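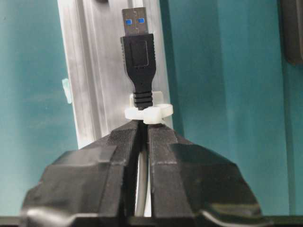
Questions from staff about the robot arms at Sakden

Will I lose my job on the cable bench?
No. All 5 people from the bench stay with us. The arms take over the small repeated handling, such as holding a USB plug by its neck, and you do the checking and the harder assemblies.

Who decides what the arms do?
Eliécer Inga keeps the task list. If a task feels wrong for an arm, please write to him.
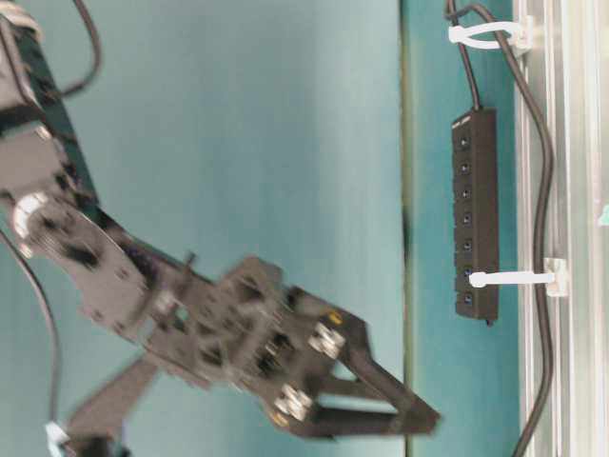
He answers inside one shift. Changes to the list are put on the board beside the kettle in the colour green, so that everybody can see what is new.

Do I need to know programming?
No. The training takes 4 mornings and is paid as normal hours. You learn to start a task, to stop it and to write down a fault.

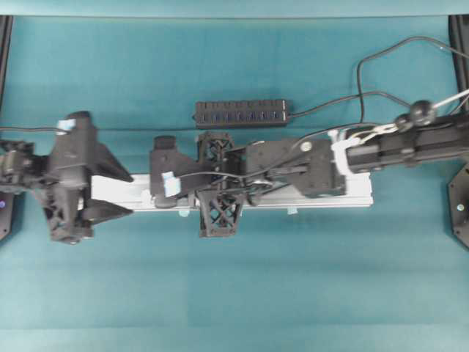
You also learn how we keep the cables in order, with ties and clips. It is a small labour, but please do it every time.

Whom do I call when an arm stops?
Call extension 285. Do not put your hand between the fingers before somebody has answered you.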